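Home Essays Food Town Archive Subscribe Search

The Case for Fake Flowers

By Brunello Pace

My mother believed that a person who kept artificial flowers in the house would lie about other things too. She said this about a neighbor of ours, a pleasant woman with a bowl of silk hydrangeas on her piano, and for years I watched that woman closely for further signs. She never gave me much. She did once claim to have made a pie that had clearly come from a store, but my mother did that every Thanksgiving.

I was raised, in other words, in the faith. Real flowers were for people with standards. Fake ones were for dentists, motels and cemeteries in windy states. I carried this belief through two marriages and several apartments, most of them too dark to grow mold, and I bought real flowers on a regular basis and watched them die on a regular basis, and I thought of the whole arrangement as culture.

Then last June I went to a dinner at Sartori, the restaurant on the corner where the bank used to be, and spent an evening next to a vase of ranunculus. They were lovely. I said so to the table. I believe I said something about how you can always tell when a place cares, and I may have used the word "seasonal." The waiter let me finish before he picked up the vase by one of the flowers to make room for the bread.

I have been thinking about it ever since, mostly at night.
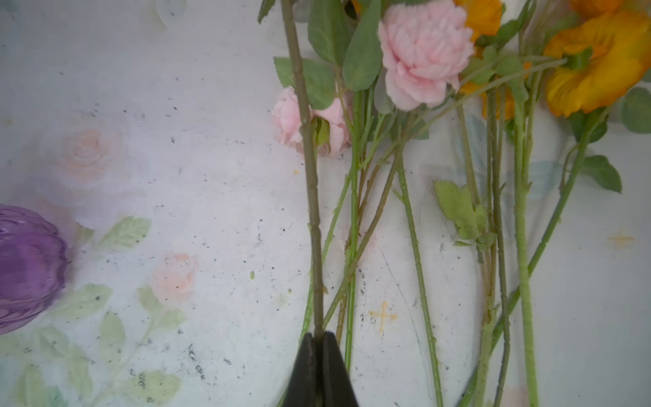 What bothered me was how little had changed. The flowers looked the way they'd looked a minute earlier, when I was giving my speech. The light was the same and so was the company. The only thing in the room that had gone downhill was me. If I'd left before the bread came, I would have gone on for the rest of my life remembering those as nice flowers, and I would have been right, as far as any of it matters.

So I've come around. I now hold that artificial flowers are fine, that a good many of them are better than fine, and that the contempt we have for them is mostly a way of showing off that we can afford to throw things away. I don't expect to win anybody over. I haven't even won over my wife, who has asked that the bouquet I bought for the hall be moved to "a different hall."

Let me start with the money, because people who love real flowers never want to. A grocery store bunch where I live runs more than lunch. A bouquet from an actual florist, with the paper and the bit of twine, costs what I used to pay for shoes. My hall bouquet was 31 dollars from Liltska, a shop out by the highway that sells candles, throw pillows and signs telling you which room you're in. I've had it for most of a year. I dust it when company's coming, so it has been dusted once. At this rate it'll outlive the carpet and possibly the marriage.

The usual answer is that flowers are supposed to die, that this is what makes them moving. I've heard it from educated people. I'd find it easier to respect if those same people behaved as though they were moved. What I've seen them do, in house after house, is leave the tulips on the table until the water turns the color of tea and something starts to smell, and then carry the whole mess to the trash at arm's length, making a face. I've done it myself. At no point did I reflect on the shortness of life. I reflected on the vase, and whether it would fit in the dishwasher.

Ruairi Lindsay, an old friend who disagrees with me about this and about nearly everything else, wrote me a long email on the subject when I made the mistake of bringing it up. His position is that a fake flower is a kind of insult to the real one. "You wouldn't put out a bowl of plastic fruit," he wrote. I would, as it happens. I have eaten a great many disappointing peaches, and I can't remember ever being let down by a plastic one. But I take his point, which is that we want the things around us to be what they claim to be.

I'd only ask him to look around his own living room. His fireplace is gas, and the logs in it are made of something like concrete, painted to look like birch. His beams hold up nothing. The floor is a photograph of oak. His books, I'll grant, are real, although he has arranged them by color, which suggests he isn't reading them. And in the middle of all this sits a jar of genuine lilacs, bearing the moral weight of the entire house.
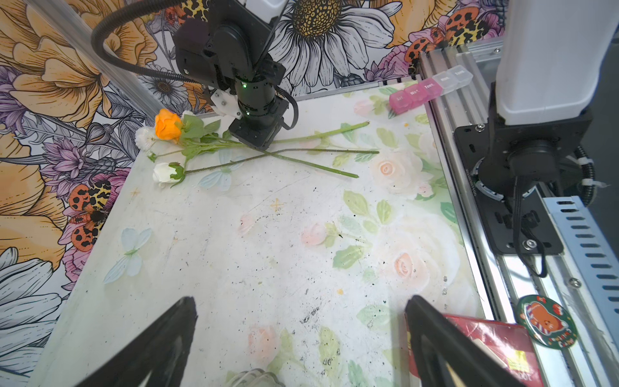 The wallpaper exception

Here is what I really can't get anyone to explain. We're perfectly happy with fake flowers as long as they're flat.

Put a peony on a wall, ten times the size of life and in a shade no peony ever managed, and you have taste. Put it on a plate and you have your grandmother's good china. Embroider it on a cushion, print it on a dress, stamp it on the lid of a tin of cookies, and nobody will accuse you of trying to fool them. But give that same peony a stem and stand it up in a jar, and suddenly you're running a con.

I went into a paint and paper store called Vonditz this spring to find out what people were putting on their walls, and the answer was gardens. There was hardly a stripe in the building. Every sample book I opened had vines in it, or ferns, or some kind of bird looking smug on a branch. The man at the counter told me they couldn't keep the big florals in stock. I asked if he sold any artificial flowers to go with them and he looked at me as though I'd asked where he kept the guns.
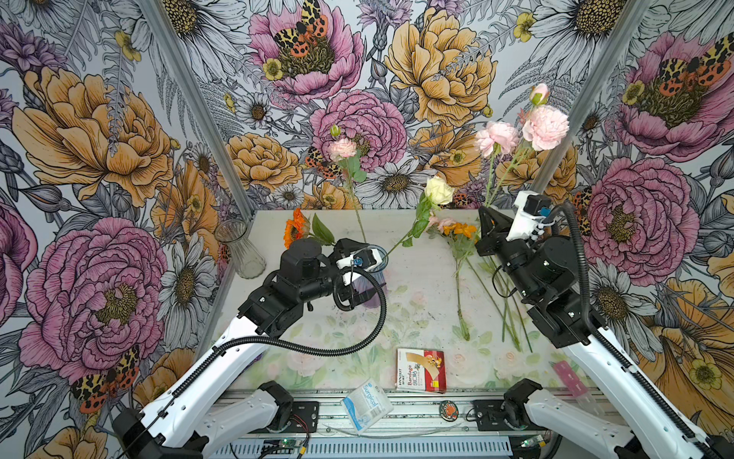

I suppose the reasoning is that a picture admits it's a picture. A silk rose, meanwhile, is hoping to get away with it. There may be something to that. We forgive an imitation that's up front about itself, and we're hard on the one that nearly works. It's the same reason people will praise a veggie burger that tastes like beans and get huffy about the one that bleeds.

But consider how much work goes into nearly getting away with it. Somebody had to sit down with a real rose and decide where the leaves should turn and how far the petals ought to loosen. Somebody had to argue for thorns. Thorns! On a thing made to be sold next to scented candles! I find that more touching than anything I've read on a card at the florist's. It's the work of a person who looked at a flower for longer than I ever have, and I include the ones I've been married in front of.

And then there's where the real ones come from, a subject I've promised my wife I won't bring up at parties. A rose in February did not stroll over from a nearby field. It has been on a plane. It has been in more refrigerators than a carton of milk, and it has generally been dipped in, sprayed with or stood in something to get it here looking fresh from the dew. I'm not saying the plastic one is a friend of the earth. Plastic isn't. I'm saying that if we're handing out prizes for being natural, I'd like to see everybody's papers.

I did try to do this fairly. I spent an evening on Wandement, a website where people who care about artificial flowers go to talk to the others, and I recommend it to anyone who thinks they've seen the bottom of human feeling. There was a thread on whether to bend the stems before or after steaming the leaves. It had 277 replies. Two of the contributors were no longer on speaking terms. One woman claimed to own roughly 3000 stems, sorted by month, and changed every vase in her house on the first so that nothing would ever be in bloom when it shouldn't be. She would not dream, she wrote, of putting out a daffodil in August. It would look fake.

I read that line four times. I can't decide if she's the sanest person I've ever come across or the reason my mother was worried.

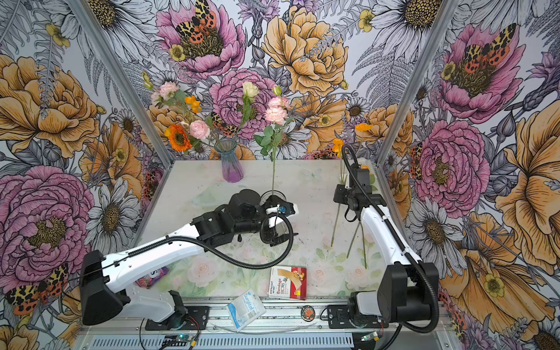

I should admit there are limits. I don't want them at a funeral, or not at mine. I don't like the kind with drops of glue on them meant to be dew. I've seen a fake fern with a brown frond added for realism and I felt that somebody had gone too far, although it did look exactly like every fern I've owned. And scent is a problem. You lean in, because that's what a face does near a rose, and you get a noseful of dust and box. Liltska sells a spray for this. I bought it. Now the hall smells like a cab.

Ruairi came to stay for a few days not long ago and walked past the bouquet each morning on his way to the coffee. He didn't mention it. On his last day I found him standing in front of it with a glass of water in his hand, frowning at the vase, and I asked him what he was doing.

He said they looked a little dry.

I told him to go ahead. He's a guest, and my wife has since found out about the water, and the table will need refinishing.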